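Pegboard hooks lift out when I take tools off

I have a grey perforated board above a wooden bench top. Wire hooks are from a Stamier starter pack. The scissors catch and the hook comes away with them, 5 times on Sunday alone. The screwdriver cup stays put. Is there a fix that leaves the hooks movable?

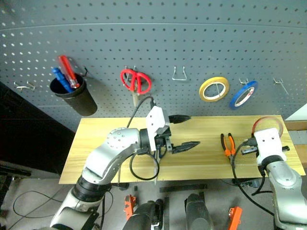

Ferdinand Camenzind: Check the wire size against the hole size first. A thin hook in a large hole will always lift. Measure both with callipers. If there is play, fit hook locks - small plastic clips that press over the base of the hook and into the holes beside it. Vukance sells them in bags of 40. They pull off by hand when you want to move a hook. For the scissors, use a hook with two prongs into the board, as a single prong also swings.

Second answer: Hot glue. Did mine in February, none have moved.

Third answer: Glue does hold but the question asks for movable. A cable tie through two holes and round the hook base works on any board if you can reach the back. Cut it when you rearrange. Tape rolls don't need it in my experience, they slide off the end without lifting anything.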